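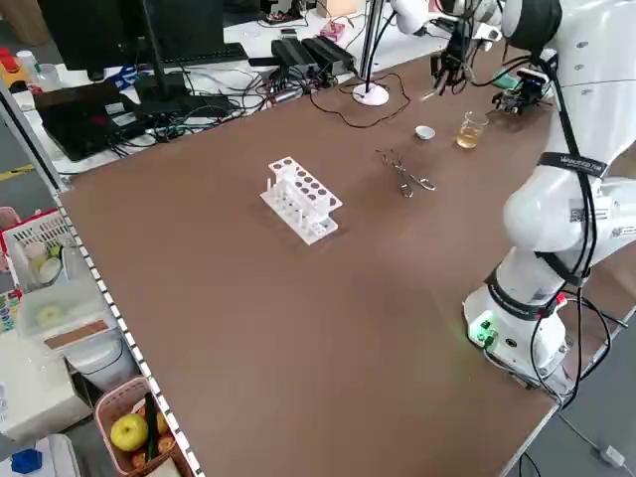

Figure 1. Test tube rack, crucible tongs, dish and beaker on a brown tabletop.

Student Work > Environmental Chemistry > Project Reports

Print this page | E-mail this page

Hardness of Drinking Water in Durport and Dradlow

Submitted by Sadia Soomro and Benoît Le Goff
2021-07-03

1. Background

The town of Durport has drawn its water from the limestone springs above Butt since 1803, when the first stone channel was laid. Dradlow, on the other side of the valley, is supplied from the Plarnudmont reservoir, which collects rain and snowmelt from granite hills. Residents of Durport often report white scale in kettles and shower heads. Residents of Dradlow seldom do. The purpose of this project was to compare the hardness of the two supplies and to consider whether household complaints agree with the chemistry.

Water hardness is caused mainly by dissolved calcium and magnesium. Rain becomes slightly acidic as it picks up carbon dioxide from air and soil, and it dissolves limestone as it passes through. Granite gives up much less of either metal. When hard water is heated, calcium carbonate comes out of solution and settles on hot surfaces.

2. Method

Samples were taken from cold kitchen taps in both towns. Each tap was run before the bottle was filled, and no sample was taken from a house with a water softener. The bottles held 500 mL and were rinsed with the tap water before filling. Samples were kept in a refrigerator until testing.

Hardness was measured by titration with EDTA at pH 10, using Eriochrome Black T as the indicator. The end point was taken as the change from wine red to blue. Each sample was titrated 2 times and the mean was used. Where the pair did not agree closely, the titration was repeated and the first result was set aside. A portion of each sample was also evaporated to dryness so that the residue could be compared by eye.

3. Results

All Durport samples fell in the range usually called very hard. All Dradlow samples were soft. The Durport samples left a thick white crust on evaporation, while those from Dradlow left a faint ring. Houses nearest the Butt springs did not differ clearly from those at the lower end of town.

4. Discussion

The results are consistent with the geology of the two sources. They also support the complaints made by Durport residents. The main weakness of the study is that sampling took place in dry weather only. Spring water may be less hard after heavy rain, and a second round of sampling in October would help to settle this point. The end point was also difficult to judge in the Dradlow samples, where very little EDTA was needed.

5. Acknowledgments

The authors thank the households that allowed access to their taps.

2 comments | Share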